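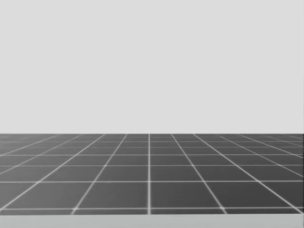 Gray floor, white grid lines.

Well, friends, the Livport Song Circle is back on Monday evenings, and we could not be happier to be singing with you again! We've added 13 new tunes to the songbook — including that lovely slow waltz from Skustgate so many of you asked for — which brings us to 142 in all (your poor binders!). Doors open at 7, and we start with three easy rounds to warm up. Bring a guitar or a fiddle if you play, or just come along and hum. The Botdale choir will be joining us in January, so do start practicing your harmonies.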